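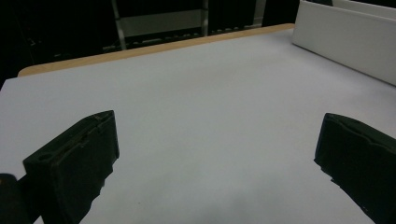

The worktable in August, pale top and light-brown wooden edge.

The household undertook a review of its furniture at the beginning of the summer, and the worktable was the first item to be considered. Readers of this blog will recall that the previous table was retired after the move to Bruvach, where the stairwell would not admit it. A replacement was sought over a period of four months. I set out here the reasons for the choice, the arrangements for its care, and certain matters that remain unresolved.

The requirements were written down in advance. The surface was to be broad enough to lay out a full length of dress fabric folded once. It was to be pale, so that dark thread and small pins could be found without difficulty, and it was to be matte. A glossy table was kept in the front room for two years and proved tiring under the evening lamp. Finally, the edge was to be wood, and the corners were not to be square. This last condition was entered at my own insistence, following a bruise.

Three suppliers were visited. The showroom in Broneck had the widest selection, although most of the stock was stained very dark in keeping with local preference. A second shop, Awad, offered to cut a top to measure and to fit it to a base of the customer's choosing. The third was a secondhand warehouse beyond the railway station, where a good table was found and then lost to another buyer during the time it took to go home for a tape measure. It is now the policy of this household to carry a tape measure at all times.

The order was placed with Awad. The top is a gray-white that changes a good deal with the time of day. In the morning it is close to the color of milk, and late in the afternoon it grows noticeably grayer. The sample seen in the shop gave no indication of this. The sample was also very small, and I would advise anyone making a similar purchase to request a larger one and to take it home for a night.

The wooden edge has been the most satisfactory feature. It is narrow, and it is rounded at the corner, so that one may pass between the table and the bookcase in the dark without incident. It is also pleasant to rest a hand on. The shop asked whether a matching white edge would be preferred, at a lower price, and I recommend that this offer be declined. A white edge would have given the room the appearance of a dental office.

Delivery took place in the evening, between five and six, and required the removal of one interior door. The door has since been rehung and closes better than it did before.

On the matter of care, the following arrangements have been adopted. The surface is wiped each evening with a damp cloth and then dried with a second cloth. A small amount of Grurken soap is added to the water once a week. Stronger products were considered, but the shop's instructions were firm on this point, and a test carried out on the underside with a scouring powder left a dull patch the size of a coin. The patch is not visible in ordinary use. I mention it so that others may leave the powder in the cupboard.

Hot dishes are not placed directly on the table. Ink is permitted, but only over a sheet of blotting paper. Tailor's chalk in the yellow shade does not wipe away as readily as the white, and the yellow has accordingly been withdrawn from service. Candle wax has been dropped on the surface on one occasion and was removed without damage by waiting for it to harden and lifting it with the edge of a library card.

The use of the table has settled into a pattern. Mornings are given over to correspondence and household accounts. Sewing is done after lunch, when the light comes in from the side and the weave of the cloth is easiest to read. In the evening the table may be used for jigsaw puzzles, subject to the understanding that a puzzle in progress is moved to a board before bedtime. This understanding has been tested more than 7 times since June, and enforcement has been uneven. A puzzle of a harbor occupied the left half for most of a week, during which a hem was taken up on the ironing board with poor results.

A few words should be said about the practice of clearing. With the former table, objects tended to collect from the outside inward: first the mail, then a bowl for keys, then the things that were waiting to go upstairs. By the end of a month the usable area had been reduced to a space suitable for one saucer. The present rule is that whatever does not belong to the work in hand goes elsewhere before the lamp is switched off. A basket was purchased for this purpose and now stands beside the bookcase – it fills quickly, and it is emptied on a schedule that has yet to be agreed.

The difference in the room has been considerable. A pale surface of this size reflects a surprising amount of light toward the ceiling, and the floor lamp has been moved to the bedroom, where it was needed. Dust is more easily seen than before, and so are crumbs. Visitors with coffee cups have been observed to hesitate, and coasters are therefore offered at the door to the room.

Two matters remain outstanding. The first is the question of seating. The old chairs are slightly too high, so that the knees of taller guests meet the underside, and the cost of having the legs shortened has not yet been established. The shop in Broneck has a set in beech that would serve, but the color is somewhat redder than the edge of the table and the two would need to be seen together before any decision.

The second is the felt pads beneath the feet. Those supplied were thin, and the table travels a little across the floor when fabric is being cut with any energy. Thicker pads have been ordered. Until they arrive, a folded piece of carpet has been placed under the two feet nearest the window – an inelegant measure, but adequate.

A further report will be made once the chairs have been settled. Correspondence on the removal of yellow chalk would be welcome in the meantime.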